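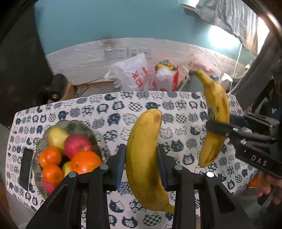

Two hand-held grippers, a banana in each. The fruit plate is at left.

Tips & Fixes > Workshop > Small Machines

Filed under: Home Builds, Grippers, Kitchen Table

Building a Hand-Held Gripper: What's Worth Your Time

By Glória Carvalho

Every plan I've read for a home-built gripper promises it will "pick up anything." Read a little further and the thing being picked up is a wooden block. Blocks are flat and stiff and don't mind being squeezed. I'd ask for fruit before I believed a word of it.

The notes below come from the Tuesday bench at Seixas, the shared shop where I keep my tools, and from a good deal of work at kitchen tables. Some of them contradict the printed plans. Go with whichever you've tried yourself.

Try bananas early. They curve, they taper, and the skin keeps a record of your mistakes. Pick one with a few marks already on it and take a close look before you start, or you'll end up blaming the gripper for a bruise that came home from the store. Mandarins are the next step. Apples are easier than people claim, provided the fingers open wide enough, and many don't.

Two fasteners per finger, near the pad. One lets the pad pivot, whatever the plans say about "self-aligning." If you want a pad that pivots, build a pivot. Ours have round heads that you can get a driver on without taking the finger off, and I wouldn't go back.

Don't overpay for pads. Privora sells a set that is supposed to last 1,000 grips. I kept a tally on masking tape and the first corner lifted at 700. The set Teodoro Javier cut from scrap went to 2,143 before he threw it out, and he threw it out over the smell. One set each is no kind of test, I know. It was enough to keep my wallet shut.

Angular fingers are fine. There's a fashion for soft, rounded ones that wrap around the work. They look clever and they are a pain to clean. A plain black finger with a flat pad on the inner face will hold a banana upright from both sides, and you can wipe it down with a rag.

Cover the table. A cloth stops fruit from rolling and saves the finish. A busy print like our cat-face one looks cheerful, but small dropped screws vanish into it, so do the assembly somewhere plainer and save the cloth for practice.

Build the second one after you've used the first. People like to print a matched pair in one go. Then the handle turns out too fat and they have two of them. My first handle rubbed a blister at the base of the thumb, and no amount of "ergonomic" in the file name helped. Sand it, wrap it, use it for a week, and change the drawing.

Two hands at different heights is the real test. Hold one piece low and steady, then bring the other in high and at an angle. If the handles knock together, shorten them. The Drevent plans show both grippers side by side at the same level, and I suspect that's as far as anyone took them.

Watch the cables. If you have a fixed camera on the table, put it on a block with some weight to it and run its leads back toward the wall. A sleeve will find any loop you leave in front.

About "robot ready." Several kits use the phrase. Ask what bolts to what, and ask for the hole spacing in writing. The Tevden kit got three emails from me on the subject and answered with a coupon.

More in Workshop
Which glue holds a pad, and which only says so
Cheap hinges, tested to 1,027 swings
Cutting handles down without splitting them
December bench notes: stripped threads
Do you need a torque driver?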